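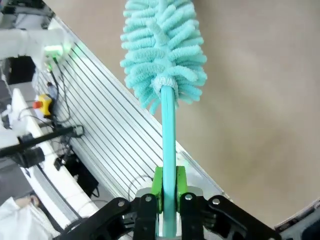 蓝绿色长柄清洁刷

搜索 请输入关键词 搜索
首页 通知 往期通讯 报修 缴费 联系我们
住户服务 > 通讯 > 季节保养

供暖前的除尘和通风
2018年10月14日

11月初开始供暖。每年供暖头两个星期,前台接到最多的电话有两类,一类是暖气不热,另一类是屋里有焦糊味。第二类里大多数是灰尘。夏天和秋天落在散热片之间的灰,温度一上来就会有气味,通常几天后散掉,也有人家闻了半个月。去年Kovia小区400户里,登记过气味问题的有31户,维修组逐户上门,只有两户查出了别的原因,一户是插座老化,一户是窗帘贴着散热器。

今年把这件事提前说。下面的内容由Lurnora物业工程部的Zaid Haddadin整理,Gisela Wegener补充了过敏住户的部分。已经自己做过清理的住户可以直接看后面的试水安排。

先从散热器说起

小区里有三种散热器。A座和B座是老式柱式,片与片之间的缝隙比较宽,手指能伸进去。C座是板式,上面有一层格栅,灰主要积在格栅下面的对流片里,从外面看不出来。D座去年改造过,卫生间换成了毛巾架,客厅和卧室仍是板式。

柱式的清理简单。先在地上铺旧报纸或旧床单,从上往下刷,灰会掉在纸上。刷完以后用湿布把每一柱的前后擦一遍,背面靠墙的一侧擦不到的地方可以把布搭在尺子上伸进去。墙面如果有黑印,用半干的海绵轻轻擦,刷过乳胶漆的墙不要用力,容易露底。

板式的要先取格栅。格栅两端各有一个卡扣,用拇指往里按,同时向上提。C座有几户反映卡扣很紧,不要用螺丝刀硬撬,塑料件年头久了容易断,配件现在要等14天才能到。取不下来就打前台电话,维修组有专用的薄片工具。格栅取下后放在浴缸里冲洗,晾干再装。对流片的间隙窄,要用细长的刷子从上面一直伸到底,吸尘器放在下面开着,边刷边吸。

散热器还热着的时候不要做清理。现在管道里没有热水,正是时候。

用什么工具

不需要专门去买东西。长柄、能弯、头部不太硬的刷子都可以,厨房里洗瓶子的刷子洗净晾干后也能用。毛太硬的会刮掉散热器表面的漆,柱式散热器掉漆以后很快生锈。金属丝刷和百洁布都不要用。

超细纤维的除尘掸适合擦顶部和管道,用之前稍微抖一下,用完要洗。很多人用完直接挂回去,第二次再用就是把上次的灰涂到别处。洗的时候用温水加一点洗洁精,不要放柔顺剂,放了柔顺剂以后吸灰的效果会差很多,

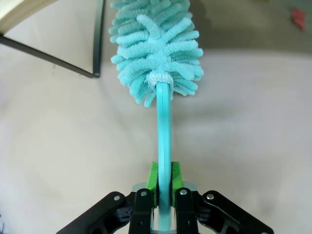

晾的时候挂起来,离开热源。头部能拆下来的可以装进洗衣袋机洗,水温不要超过40度,不要烘干。头部不能拆的就手洗,洗完把水捏出来,别拧。

吸尘器要看一下集尘袋。集尘袋满了以后吸力下降,细灰会从排风口出来,屋里反而更呛。有滤网的机型,滤网也要拍一拍,能水洗的水洗,完全干透再装回去。

前台有两台吸尘器可以借,凭门禁卡登记,当天还。最近借的人多,周转不开的时候请用完就送回来,不要等到晚上。

从高处到低处

顺序上的问题每年都有人问。原则是从高到低,从里到外,地面最后做。

灯罩和吊扇。关灯等灯泡凉了再擦。吊扇叶片上面积的灰比较厚,可以拿一个旧枕套套住叶片往外拉,灰留在枕套里。站高的时候用梯子,不要站转椅。

柜顶。厨房柜顶的灰带油,干擦擦不动。先喷一点稀释的清洁剂,放五分钟,再用厨房纸擦。擦干净以后铺一层旧报纸,下次换掉就行,省事。

窗帘和窗帘轨。能洗的窗帘赶在供暖前洗,供暖后屋里干,洗出来的窗帘挂上很快就干,但静电大,容易再吸灰。轨道用吸尘器的小嘴吸一遍。顺便看一下窗帘的长度,盖住散热器的要收短或者搭到窗台上,盖住以后热气出不来,屋里温度上不去。

踢脚线和门框上沿。门框上沿是最容易漏掉的地方。

床底和沙发底。挪不动的家具不必勉强,用扁的吸嘴伸进去就可以。床底放收纳箱的,箱盖也擦一擦。

通风口

每户有两个排风口,厨房一个,卫生间一个。做个简单的测试:把一张单层纸巾放在风口前面,关上门,能吸住就是正常。吸不住的,先把面罩取下来洗,洗完再试。还是吸不住,就是管道里的问题,请报修,不要自己往里面捅。前年有住户用晾衣杆去捅,把止回阀捅掉了,楼上做饭的味道全部进来,修了两次才好。

B座楼道里的新风机组已经换过滤芯,换的是Molico的中效滤芯。C座和D座本月内换完。换滤芯时会停机,每台停一个上午,楼道里可能有点闷,请开一下楼梯间的窗。

室内自己装了空气净化器的,看一下滤芯使用时间。提示灯不亮不等于滤芯还能用,有些机型的提示灯是按开机小时数算的,换过滤芯以后没有复位就不准。

家里有人过敏

Gisela Wegener在小区诊所做过多年护士,每年秋天都有住户来问她同样的事。她写了几条:

有尘螨过敏的人不要自己做除尘,做的时候最好也不在屋里,做完开窗半小时再回来。如果只能自己做,戴口罩,用湿布,少用干掸。床单和枕套用60度的水洗,一星期一次。毛绒玩具可以装袋放进冷冻室过夜,再拿出来洗。

供暖以后湿度会掉得很快。屋里放一个湿度计,保持在百分之四十到五十之间。用加湿器的,水每天换,水箱每星期洗一次,加凉开水或纯净水,否则家具上会落一层白粉。湿度过高对尘螨有利,窗玻璃上出现水珠就该停了。

孩子晚上咳嗽、早上鼻塞,白天出门就好,这种情况可以先看看床垫和地毯。哮喘病人随身的药请检查一下有效期,换季时用得多。

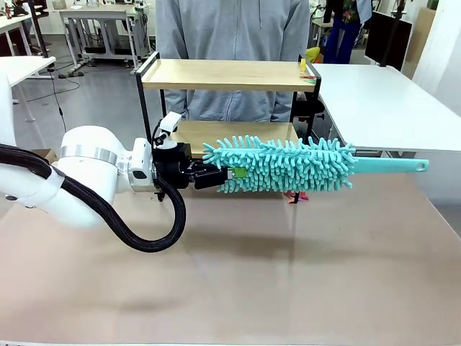 试水安排

试水从A座开始,顺序是A、B、C、D,每座一天,具体日期贴在各单元门口。试水当天家里要留人,没法留人的请把钥匙交给前台并签字。

留在家里的人需要做这几件事:

一、试水前把所有散热器的阀门开到最大,看一下接口处有没有水渍。

二、听到水声属正常,水声超过一小时不停,给前台打电话。

三、发现漏水,先关阀门,再用盆接,再打电话。阀门关不动的不要用扳手加力,直接打电话,我们从楼下关总阀。

四、需要放气的,用前台发的小钥匙,逆时针拧半圈,听到气声后等出水,出水就关。下面垫一块布,放出来的水是黑的,沾到浅色地毯不好洗。钥匙每户一把,搬家时请留给下一户。

顶层住户放气要做两次,第一次在试水当天,第二次在正式供暖后第三天。往年顶层说不热的,大多是第二次没有做。

装修过、动过暖气管的住户,请在10月31日前到前台登记一下改动的位置,有图纸的带图纸,没有图纸的拿手机照片也可以。去年D座有一户把阀门封在了柜子里,漏水的时候找了二十分钟。

旧物和垃圾

大扫除清出来的东西,纸箱压扁放到Smadi路一侧的回收点,旧窗帘和旧被子装袋扎口,放在蓝色铁柜里。坏的吸尘器、电风扇属于小家电,不要丢进普通垃圾桶,前台旁边有专门的筐。吸尘器里倒出来的灰请装袋再扔,直接倒进楼道垃圾桶,清洁员一开盖就飞得到处都是。

大件家具每月收一次,下一次在11月。放下来之前先打电话约,不要提前堆在电梯口,消防检查会扣分。

联系

前台电话分机1581,早八点到晚八点有人接。夜间漏水拨同一个号码,会转到值班室。报修也可以在网页上填,选“供暖”一栏,写清楚楼座、房号和是哪一间屋,方便师傅带对配件。

下期写自行车棚的重新划线和冬季洗车点的位置,有意见的可以先写纸条投到前台的信箱里。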